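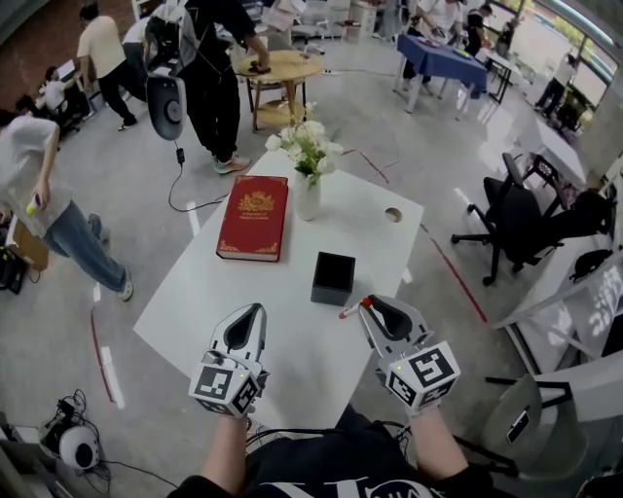 September 16, 2021

Workshop notebook, walking routes bench. Mostly for me and Pin-yu, and for Sun-ja when she's back and wants to know why the stair leg got longer.

Walked the whole Jurnari loop again this morning, start to finish, with the draft text in one hand and a pencil behind my ear, and I'm happy to say it is very nearly a route we could hand to a stranger. It was lovely out, a bit of haze over the river, and I had the lower town almost to myself until the bakery opened. I did stop at the bakery. I'm putting that in the notes because the time for leg two includes a cheese roll.

Leg one, Kao landing to the old customs steps: 12 minutes at a visitor's pace, which for me means stopping at every plaque and reading it properly. The draft says "turn left at the blue door." The door is green now, and freshly painted too, so we should use the drinking fountain instead. Fountains stay put.

Leg two, customs steps to the Skasum tower. Fine as written, though the sentence about the arcade is so long that I'd walked clear through the arcade before I finished reading it. Pin-yu, I know you love that sentence. Could we keep the part about the merchants' marks and let the rest go?

Leg three is the tower itself, and this is where I'd like another pair of eyes. Our text says 63 steps. I counted 63 from the ticket desk to the first landing, and then there's the spiral, which our text leaves out altogether! A person who gets puffed on stairs would make a plan based on our number and be pretty cross with us by the time they saw the second door. I didn't count the spiral on the way up (too busy holding the rope), and coming down I lost my place when I had to squeeze in to let a family by. So the step count stays open. Until we have it, I've penciled in "followed by a narrow spiral stair with a rope rail, no passing places."

The view is worth it, I'll say that much. From the west side you get the whole bend of the river and the hills past Peststead, and if you lean in toward the corner you can pick out the landing where you started, which gave me a silly amount of pleasure. I think we should send people to the west side first and let them find the cathedral side on their own.

Leg four, tower down to the market square, needs a new line about the cobbles. They're steep and there is a stretch of 100 yards or so on our sketch map that I paced out and would now just call "the steep lane," since my pacing downhill is terrible.

Tried the folded map in my coat pocket all morning. It came through all right, but the fold goes straight through the word "Skasum," and I had to open the whole sheet each time I wanted the tower. Sun-ja had a version in the spring with the fold shifted toward the river. I'd like to go back to that one if the file still exists.

To do:
Fountain in, blue door out (me, tonight).
Arcade sentence (Pin-yu, gently).
Count the spiral, twice, two people.
Find Sun-ja's fold.
Ask the ticket desk about October hours. The sign only had the summer ones, and the man there was helpful but didn't know yet.
Print 5 copies of the new draft, single-sided so we can scribble on the backs.

Feet are fine, by the way. New insoles were a good buy.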